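Dindlow Tabletop Demonstrations: Progress Report to the Waselico Fund
Feb 1, 2020

The short version is that we have more data than last time and fewer excuses. Since the previous report we have recorded 1,411 demonstrations on the two-arm station, of which 399 were thrown out in review. Most of the rejects were our own doing: an operator sneezes, an arm lurches, and the model would dutifully learn to sneeze.

The current task family is stationery. The operator steers both arms to move pens, scissors and the like into or out of a lidded box, and every attempt is saved with joint positions and video. We chose it because it sounded easy. Your reviewers said the same, so at least we were wrong in company.
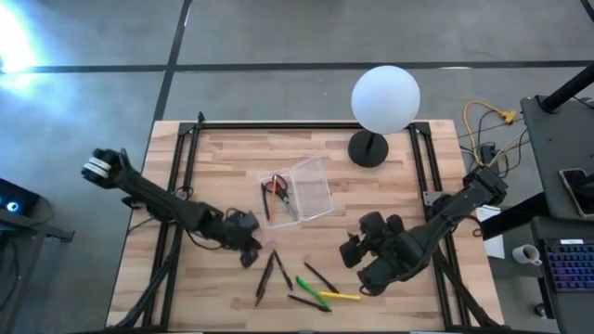 Pens roll, and they roll more when a gripper nudges them. Average time per demonstration has come down to 41 seconds, mainly through practice and a little through swearing. We now change the starting layout before each attempt, after the first trained policy proved excellent at picking up a pen from precisely one spot and hopeless everywhere else.

The Drinavwood tabletop has held up well. The Tănase controller software has not, and cost us 168 demonstrations when it stopped writing timestamps without mentioning it. These are not included in the total above. A check now runs after each recording and complains loudly.

Spending is on plan except for cables, where we continue to be optimists. Before May we intend to retrain on the full reviewed set, add handovers between the arms, and report success rates on layouts the model has never met. We would ask that the spare gripper fingers in the original budget be approved early. The present set is wearing at the tips.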